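Moya Home Introduces the Lusley, a White Cubby Shelf for Small Bedrooms and the Things That End Up in Them

STESTANO, August 26, 2018 — Moya Home is very happy to announce that the Lusley, the open cubby shelf our customers have been asking after since the first samples went up in our Stestano store in January, is now part of the regular range. It can be ordered at the store counter or by phone, and the first deliveries go out with the fall schedule.

The Lusley began with a simple complaint, and we heard it over and over again from people who live in small places. They had one bedroom wall to spare, and on that wall they wanted to keep books, sweaters, a lamp, a few toys, and (more often than we expected!) the apples and pears that no longer fit on the kitchen counter. A dresser hides everything and a bookcase is usually too shallow for anything but books. So our design team went looking for something in between, a plain white shelf of open squares that a family could fill however it liked and change its mind about later. 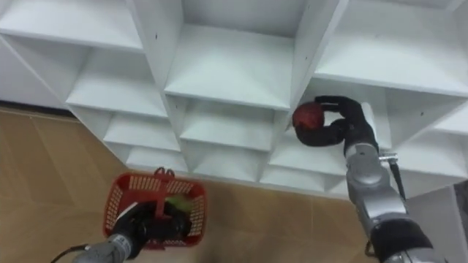 Do the compartments come with doors or baskets?
The Lusley is sold open, with no doors, and any basket or box you already own is welcome in it. Measure the opening first and leave yourself a little finger room at the sides.

We have spent a good part of the past year living with this shelf in our own homes, and we have grown fond of it. An open cubby is forgiving. You can see what you have, you can reach it without moving three other things, and when a guest is coming you can clear a row into a shopping basket in a minute or two and put it all back after supper. Parents on our staff tell us that their children put things away more willingly when each thing has a square of its own — a hat here, a puzzle there — and we are inclined to believe them, though we make no promises on behalf of anybody's children.

Fruit deserves a word of its own, as it has become something of a habit around our office. Give each kind its own compartment and you will notice sooner when something needs eating. Pears bruise where they lean on one another, and they do nicely with a shelf to themselves.
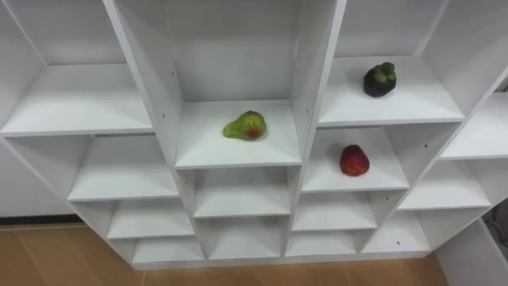 The same goes for anything else that likes a bit of air around it, such as yarn, hats, or a favorite pair of shoes. We suggest laying a cloth or a saucer under ripe fruit, and wiping the boards with a soft damp cloth and then a dry one. Strong cleaners are not needed and may dull the white finish over time. Heavier items belong in the lower rows, and we ask every customer to fasten the shelf to the wall with the bracket in the hardware bag, particularly in a home with small children.

Alongside the shelf we are bringing in the Pravel, a set of soft fabric bins in four colors, sewn to fit the Lusley's square openings. The bins are sold separately. Many of our customers will prefer to leave most of the squares open and use a bin or two down low for socks, chargers, and other small things that do not look their best on display, and we think that is a fine way to go about it.

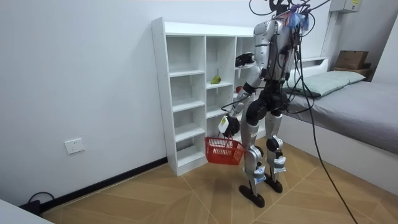 PRICING AND AVAILABILITY

The Lusley is priced at $149, and each Pravel bin is $19. The opening production run is 1470 shelves, and a second run will be scheduled once those are spoken for. Orders placed at the Stestano store may be picked up there or delivered to your door for $29 anywhere in our local delivery area. The shelf ships flat, with printed instructions and all the hardware it calls for, and two people can put it together comfortably in an afternoon with a screwdriver and a little patience. If you would like us to do it for you, please mention it when you order and we will add assembly to your delivery.

Customers who put their names down after seeing the samples will hear from us first, and we thank them kindly for waiting. 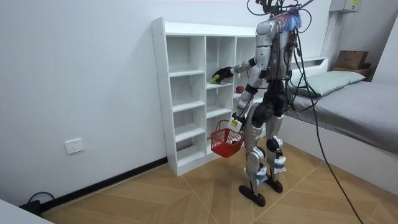
A Lusley will stay set up on the sales floor through the end of the year, so do come by and try it with your own things. Bring a stack of sweaters or your bulkiest cookbooks and see how they sit. Our staff will gladly help you work out whether the shelf suits the wall you have in mind, and a quick sketch with the width, the height, and the spot where the outlet is will help them a great deal.

About Moya Home
Moya Home designs and sells shelving, bins, and small furniture for apartments and modest-sized houses. The company is based in Stestano, where its store and its design workroom share a building.

Press and store inquiries: please ask for the front desk at Moya Home, Stestano.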